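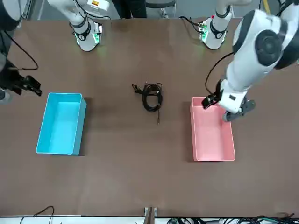
Two-arm workstation at the Teridmont lab, with the blue and pink bins and a coiled cable between them.

Call for participants: teleoperation study, Stonedow Robotics Group

We are looking for adults to take part in a study of how people teach two-armed robots to sort and move loose cables. Our earlier work, the Cele trials, found that a robot trained on demonstrations from many different people did better with cables it had not seen before than one trained on the same number from a single expert. We now want to know how much practice those people need first.

What you will do
You will guide both arms by hand controllers and move cables and small parts between bins on a table. There are 2 visits of around 80 minutes each. The first includes training and a short questionnaire. All sessions are recorded by a camera fixed over the table, and we store the arm movements with the video under a participant code.

Who can apply
You must be 18 or older, have normal or corrected vision, and be able to use both hands. No robotics experience is needed. People who took part in the Cele trials are not eligible.

Payment and place
Gift card after the second visit. Sessions are held in the Grerkomitz Building, ground floor. Parking is free behind the building.

How to apply
Fill out the sign-up form on the Stonedow study page by December 15, 2022. Please list the times you are available. We will reply by email with a consent form to read before your first visit.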